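Udora Events Listings Programme
Progress report to the Ledesma Fund, second reporting period
Prepared by Rutilio Tapia, programme lead

1. Purpose of this report

This report covers work on the regional festivals register and the visitor information service that draws on it. It sets out progress against the work plan agreed with the Fund, the position on spending, changes to scope, and the decisions we need before the next period begins. Technical detail on the data format is held separately and can be supplied on request.

2. Position at the end of the period

The register now holds 881 entries. Of these, 579 have been checked with the organiser in writing and are marked as confirmed. The remainder are taken from printed programmes, parish newsletters and council notices, and are shown to visitors with a line stating that dates should be checked before travel.

The work plan set three targets for the period: a complete first pass of the coastal districts, a working search by month and district, and a trial of the printed leaflet in Drirnberg. The first two have been met. The leaflet trial started late and is reported in section 5.

3. Data collection

Each entry carries the name of the event, the district, the usual month, the rule by which the date is set, the organiser's contact, and notes on access, parking and cost. The rule for the date has taken most of the effort. Very few of the smaller festivals are held on the same calendar date each year. Many follow Easter, several follow the end of the grape harvest, and a number are simply held on whichever Saturday the brass band is free. The original form had a single date field and could not store any of this.

The form was rebuilt in March. It now takes a fixed date, an offset from Easter, a weekday within a month, or free text where no rule can be stated. Entries using the first three types are projected forward automatically. Free-text entries are not projected, and must be renewed by hand each season.

Duplicates remain a nuisance. The same procession may be listed under the saint, the village and the name of the hosting club. We merge these only when the organiser agrees they are one event. In the case of the Vivari lantern night we were wrong to merge: the children's walk and the evening parade have separate permits and separate insurance, and have been split again.

4. Visitor information service

The search went live on the public site midway through the period. Visitors can filter by month, district and type of event. Filtering by type is used far less than expected, and the labels may be at fault. "Patronal feast" means little to someone arriving from abroad, and "civic celebration" has been applied to everything from a fireworks display to the reopening of a bridge. A shorter set of labels has been drafted and is with the district offices.

The travel notes have been extended to cover road closures. Where a festival closes the main street of a village, bus stops are usually moved, and the temporary stops are not shown on the operator's own map. We now ask organisers for the location of the temporary stop when they confirm their date. Most can supply it, although often only in the week before. 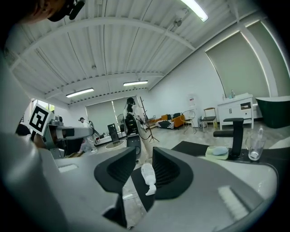 Consuelo Robles wrote in reply to the draft of this section that the travel notes were the part her office used most, and asked that the time of the last bus be shown beside the closing time of the event, with a plain warning where the bus leaves first. She also asked for quiet hours to be listed, as families with small children ring to enquire about them every summer.

Both requests have been accepted. The last bus time will be added as a separate field, filled in by hand for the present. Quiet hours will be included where the organiser publishes them. We do not propose to estimate them.

5. Leaflet trial, Drirnberg

The trial was to place a folded leaflet in guest houses, the railway station and the market hall, listing the coming season's festivals within walking distance or a single bus ride. Printing was delayed by two changes to the programme of the midsummer fair, one of which reached us after the proof had been signed off. The proof was withdrawn and corrected at our own cost.

The leaflet is now stocked at 86 points in the town and the valley. Guest houses have asked for further copies. The station has not, and on inspection the rack there was found to be behind the ticket machine queue. It has been moved to the waiting room.

The leaflet carries no map. One was drawn, but at the printed size the street names could not be read, and it was replaced by written directions from the station and the church. A larger sheet would allow a map but would not fit the standard racks.

6. Spending

Spending is within budget overall. Translation is over its line, as the travel notes were longer than planned and had to be put into 3 languages. Travel is under its line by a larger amount, because district visits were grouped and several confirmations were done by telephone. We ask the Fund's permission to move the difference from travel to translation. No change to the total is requested.

7. Risks

Organiser turnover. Small festivals are run by people who change from year to year, and a confirmed contact may be out of date within a season. A second contact is now requested for each entry, though many organisers have none to give.

Late cancellation. Weather and fire restrictions can close an event on the day. The site has a cancellation notice, but it depends on someone telling us – and on the day itself the organiser has other matters to attend to. We are in discussion with the district offices about being copied into their own notices.

Free-text dates. If these are not renewed, the entries drop out of the search without warning. A reminder will be sent to the editor before the start of each season.

8. Work planned for the next period

First pass of the inland districts, beginning with those that have an existing printed programme.
Revised event labels, once the district offices have replied.
Last bus and quiet hours fields added to the form and the public page.
Second printing of the Drirnberg leaflet, with corrections.
Written confirmation of the remaining coastal entries.

9. Decisions requested

Approval of the transfer from travel to translation described in section 6.
Agreement that free-text entries may stay on the public site for one season after their last confirmation, marked as unconfirmed.
A decision on whether private events open to ticket holders only should be listed. They are left out at present, and three organisers have asked for this to be reviewed.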